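The Hundredth Fit

A-yeong Shim started her shift at Werkel by wiping down the table. It didn't need it. She did it anyway, then put the cloth in the drawer and sat down in the operator's chair and pulled the gloves on.

The target for the day was 100 examples. The task sheet called it "peg and plate." The peg was black and stood on its own base. The plate was white with a hole in it. The robot had to get the plate over the peg without knocking anything over, and it had to learn this from her, from the way she moved her hands in the gloves while its hands did the same thing on the other side of the glass.

She had done 60 by lunch. She ate a rice ball in the hallway and called her mother in Skirnindale.

"Are you still teaching the machine to put the thing on the thing?" her mother asked.

"Yes."

"Has it learned?"

"It doesn't learn while I'm there. They train it later, at night."

"So you don't get to see."

"I see the numbers in the morning."

Her mother said that sounded like planting potatoes for somebody else's cellar. Then she talked about the roof for a while, and A-yeong listened until it was time to go back.

After lunch the examples got better. They usually did. In the morning she thought about her hands too much, and the robot's fingers came out stiff and late. By two o'clock she had stopped thinking about them. She changed the starting places each time, as the sheet told her to. Peg on the left, plate on the right. Peg near, plate far. She turned the plate a little so that it wouldn't always lie square.
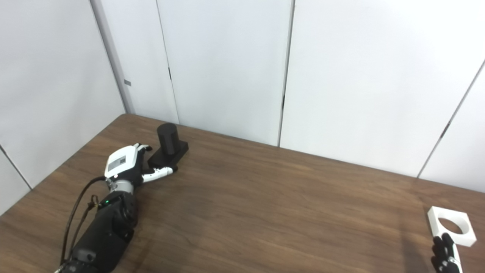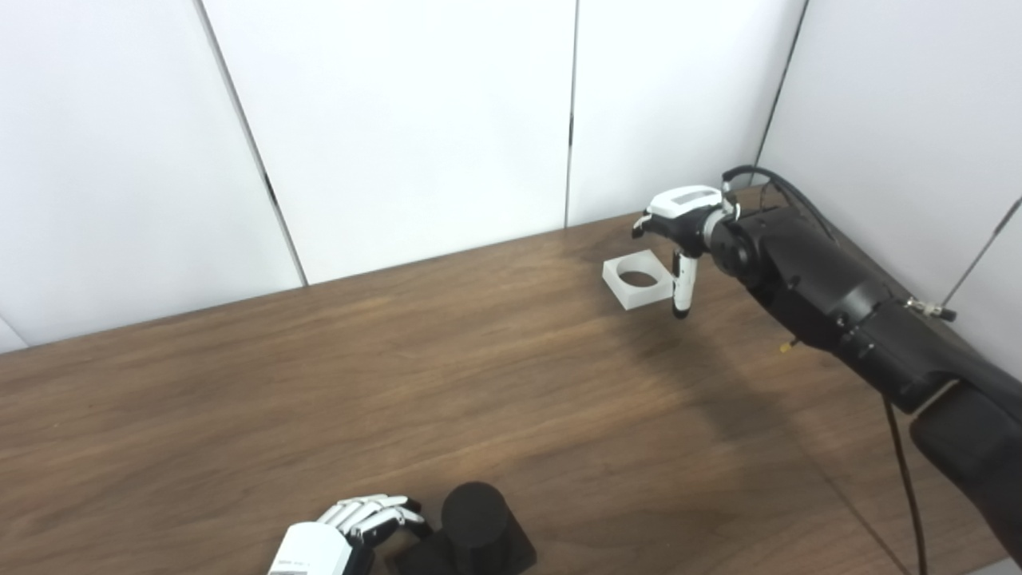
Peg and plate, two layouts.

At example 86 she made a mistake. She came down too soon and the plate caught the rim of the peg and tipped. She stopped with her hands in the air. On the other side of the glass the robot stopped too.

The rule was to press the left pedal, which threw the example out. Her foot was already on it. But the plate hadn't fallen. It was leaning on the peg with one side up. She moved her right wrist a very small amount, the way you shake a jar lid that has gone on crooked, and the plate dropped flat.

She sat there. Then she pressed the right pedal, and the example was saved.

Do came by at the end of the day to collect the count. He worked for Flirnance, the company that bought the examples, and he always read through the log standing up.

"Eighty-six is long," he said.

"It got stuck. I fixed it."

"You're supposed to throw those out."

"I know."

He played it back on the small screen, then played it again. She took the gloves off and flexed her fingers. There were red lines across her knuckles where the seams had been.

"Can you do that again?" he asked.

"Get it stuck?"

"Get it stuck and fix it."

She thought about it. All day she had been trying not to do it, and she wasn't sure she could do it on purpose.

"How many do you want?" she said.

"I'll ask." He wrote something down. "Put it back in for now. Leave it marked."

She went in and moved the peg to the left side of the table and the plate to the right, ready for the morning. Then she signed the sheet, 100 saved, and turned off the lights over the table. She called her mother from the bus stop and asked about the roof.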